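Cell notes, July. Mostly so I stop doing this from memory

Quick one, I have to be back at the bench by 7. Looking after the two-arm cell at Nestport, the whiteboard one. Everything below is what I do now, not what the Trelta setup sheet says. The sheet is fine but skips cables completely.

Cables first. Always. The loop over each wrist needs slack with the arm at full reach, and both arms reach a long way in once they've got the board between them. Mine was tied too close to the wrist and it tugged on every rotation. Cut the tie, move it back along the link, jog the arm slowly by hand, look again. Took me three goes.

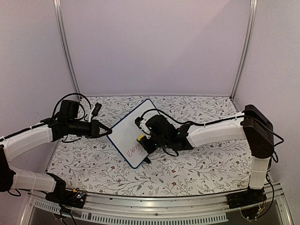

Do both arms need to be re-zeroed if you only touched one?
Re-zero the pair. The offset between them is stored as one value, so a fresh zero on the left leaves the right one working from old numbers.

Then grip force. It was on 50 out of the box, and I've left it there for the board. Tried higher, the board twisted when the arms disagreed, went back down. Write the number on tape and stick it to your laptop, you will forget it.

Cloth next. Pull it flat right up to the front rail, no wrinkles. A wrinkle lifts one corner of the board and then teh grasp height is off and you spend an evening blaming the calibration. Ask me how I know. 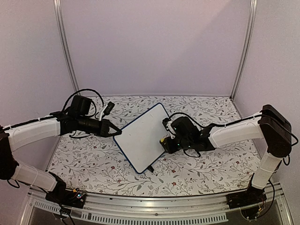
Also the bolts on the base mounts. I check them every 142 runs, which is a silly number but it's where the Mivow logger rolls over so it's easy to remember. Quarter turn at most. The right one had crept a bit by run 316, left was solid.

Wrist cameras: wipe the lens, nudge the bracket, if it moves at all tighten it and redo the hand-eye step. Don't skip that step. I skipped it.

Sponge goes down flat, where either gripper can get at it. Swap it when the edges go hard.

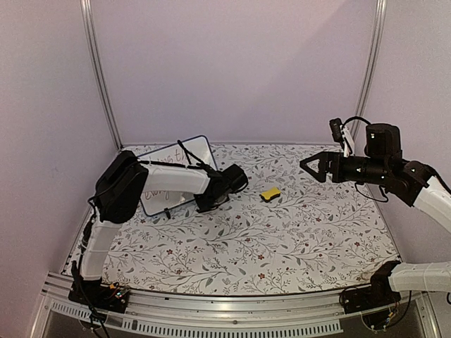
Still to do

Better strain relief at the right base, that wiring is a mess.
Order spare finger pads from Olaniyan, both sizes.
Print a new label for the e-stop, old one has pealed off.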